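Sorting small pieces in a divided tray

For this exercise you need a flat table, a large white board to lay on it, a small clear tray and a handful of small round pieces. I use the board because every piece is easy to find on white, and the table stays free of scratches. Ours is the Fleritz size, 100 cm on the long side, but any smooth board will do.

1. Wipe the board and lay it flat. Leave a strip of the table free at the back for your cup or your notes.

2. Put the tray near the middle, where both hands reach it equally well.

3. Divide the tray from corner to corner with a thin line. A diagonal gives two triangles, and the narrow corners make the work a little more difficult — this is what we want.

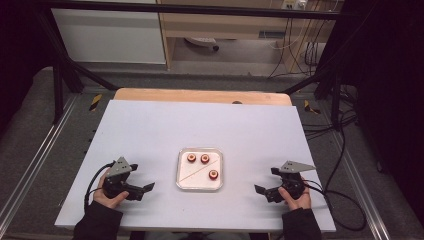

4. Start with three pieces, two on one side of the line and one on the other. Move the single piece over to the pair, then bring it back. Lift it fully, please, and do not push it along the floor of the tray.

5. When this goes well, go up to 5 pieces and then to 7. With more than this the corners become too full.

If a piece lands on the line, it does not count and you take it again. Work slowly at first. Speed comes by itself after some days, and it is better to stop while the hands are still fresh.

Keep the pieces in a closed jar when you finish — they roll far.

Oten, June 2023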